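7 October 2026
Workshop notebook – gray cloth, folding and hanging trials

Picked up again where I left off with the large gray sheet. It is the plain one from the Nelordale order, the second of the two that Magdolna Magyar cut and washed last week. The other one is still in the bag and should stay there until we have settled on a fold, so there is one that has never been creased.

Weighed it before starting: 435 g. Magdolna's note in the front of the folder says 370, but I think she put down the figure for the Bileo cloth, which is thinner. Will check with her. I have left her number in and written mine beside it.

Put it through the steamer on low and let it hang. The short creases dropped out fairly well. The long one across the middle did not, and I suspect that was the fold line from the bolt. Second pass on medium, same place, slower. A little better, still there. Did not want to go to high because the Gakia sample went shiny at that setting and never came back.

Spent a while on the hem. I had it down as straight, and on the table it measures straight, but once the cloth is held up the edge is another matter. It depends on where the weight goes. If one hand is even slightly lower than the other the whole hem slants, and the slack collects on the low side.

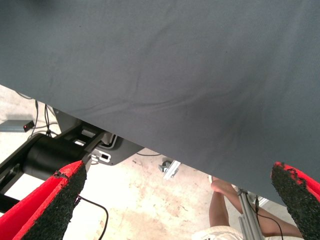 Gray sheet, long crease across the middle, edge on the diagonal. Concrete floor below.

The surface has the slightly fuzzy feel I like in this cloth. It grips itself when folded, so a stack stays put, but it also means two layers do not slide over each other. You have to lift and lay, not drag. With the Bileo you can drag the top layer square at the end and get away with it. Tried that once today and only pushed up a ridge, then had to open the whole thing out and begin again.

Folding order, as it stands:
Long sides together first, hem to hem.
Smooth from the fold outward with the flat of the hand.
Halve it the short way, then halve again.
Last fold in thirds, loose.

I tried quarters for the last fold as well. It makes a smaller parcel, too fat for the shelf, and it springs open. Thirds is better. The finished parcel went on the Najafi scale by mistake (I was reaching for the other one) and read 17 g over my first weighing. Either that scale needs zeroing or the cloth took up water from the steamer. Zeroed it and did not reweigh, should have.

Floor was swept before any of this. The concrete sheds a pale dust that shows up on dark cloth straight away, and the stains and scuffs make it hard to tell what is clean. If the sheet touches down, brush it before folding. Magdolna uses the soft clothes brush from the second drawer. The stiff one lifts the nap.

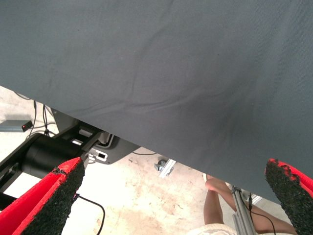 Edge hanging unevenly, lowest toward the right. Shallow wrinkle still running across.

On wrinkles: I am inclined to stop chasing the long one. It is shallow, and the finer creases that branch off it are the sort that come from handling. More steam would mean more handling. For the covers we need in December it will be pulled tight over a board anyway.

The uneven hem matters more. If the covers are cut from a sheet that was held off square, the bottom edge will be out and no amount of pressing fixes that. Mark the cutting line flat on the table, with weights at the corners, and leave the hanging for inspection only.

Ran out of chalk. The white pencil shows well enough on this gray but it drags on the weave, so use it lightly.

Still to do:
Ask Magdolna about the 370.
Reweigh the sheet once it has sat overnight.
Order chalk, catalog number 139, the flat kind.
Steam test on an offcut between medium and high – there must be a setting in there that does not shine.

Sheet is folded in thirds on the middle shelf, label facing out.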